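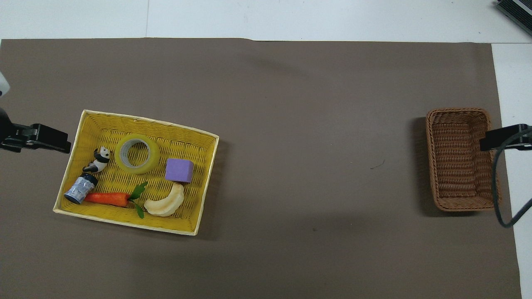 Sorting Small Household Objects Between Two Containers
Project report, Cadwood Design Workshop, spring term

1. Purpose

The project looked at how the layout of a work surface affects the time needed to move small mixed objects from one container to another. The task stands in for everyday tidying, such as clearing a desk drawer or a toy shelf.

2. Materials

The surface was a white table with a large brown paper mat on it. The starting container was a shallow rectangular woven tray, yellow inside with a cream rim. A second container stood on the same mat. The object set included a roll of translucent tape, a panda figurine, a small canister with a dark cap, a toy carrot and a toy banana. Shapes were mixed on purpose - a ring, a cylinder and a curved piece each call for a different grip.

3. Method

Each trial began with all objects in the tray. They were moved one at a time, and timing stopped when the last one was released. We ran 24 trials at each of 3 container spacings, the widest being 40 cm. A dropped object was picked up and the trial continued, with the drop noted on the Zerouali score sheet.

4. Results

Spacing had less effect than expected. The canister accounted for most drops, mainly when it lay against the tray wall. The leaves of the carrot caught on the weave in several trials. The tape was the easiest object to lift, usually by its inner edge.

5. Limits

The Wednesday session used a different timer, and those times were left out of the averages. The mat also shifted slightly during the early trials and was taped down afterward.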